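The Little Phone App That Finally Gave Me My Evenings Back

I missed 332 calls last year. My phone keeps the tally, and most of them were numbers I didn't know, ringing while I had soup on the stove or my hands in the sink. Then in October a neighbor in Dreltley told me to try Wamum, a call-screening app made by a small company over in Drolside, and I've been talking people's ears off about it ever since!

The idea is simple. A caller who isn't in your contacts hears a short greeting and says why they're calling. You see the words on your screen as they speak, and you pick up, send a canned reply, or let it go to voicemail. The transcripts are wonderful (even my dentist's office, which mumbles, comes through fine), and you can search them later. I found a plumber's quote from weeks back just by typing "water heater." 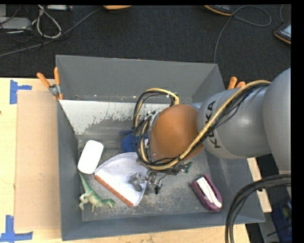
Setting it up

Give yourself a quiet half hour. The app walks you through call forwarding, and on my carrier that meant dialing a short code and waiting for two beeps. I got it wrong the first time and sent every call, my sister's included, straight to the greeting. She was a good sport about it.

The free plan screens 100 calls a month, plenty for me, though a friend who runs a bakery in Belmonte blew past that before the month was half over and moved up to the paid one.

What I'd still change

The greeting voice is a bit stiff, and I'd love to record my own. The block list needs folders too - mine has 212 numbers on it and scrolling through them is a chore. Battery use seems the same as before. The tablet version only shows transcripts for now, so keep the phone nearby if you want to answer.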